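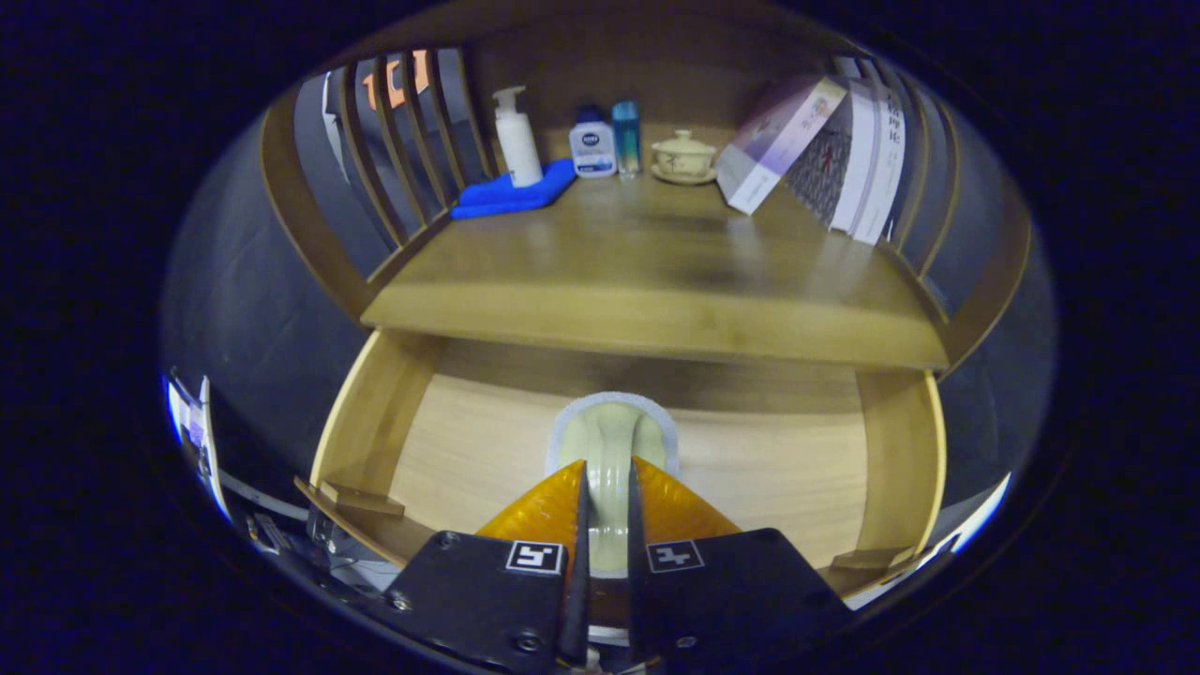 Finalmente fui ao dia aberto da Koubek, a oficina de móveis de Drudthorpe! Andava a adiar isto desde março e quase desisti outra vez por causa da chuva, mas lá me meti no autocarro (60 minutos, com uma senhora a dormir no meu ombro).

A visita começa na serração e cheira tão bem que apetece ficar por ali. Quem nos guiou foi o Desmond Haverford, que fala baixinho e adora freixo. Explicou como secam as tábuas, como escolhem o veio para as frentes das gavetas e porque é que lixam tudo à mão no fim. Fiz perguntas a mais, já sei, mas ele teve paciência!

Depois houve sopa no pátio e uma lojinha com restos de madeira ao quilo. Trouxe um saco cheio e ainda não sei para quê. Uma estante pequena custava 289 e fiquei a namorá-la um bom bocado... Para a próxima vou a Skerkport, onde têm o armazém, e levo o carro.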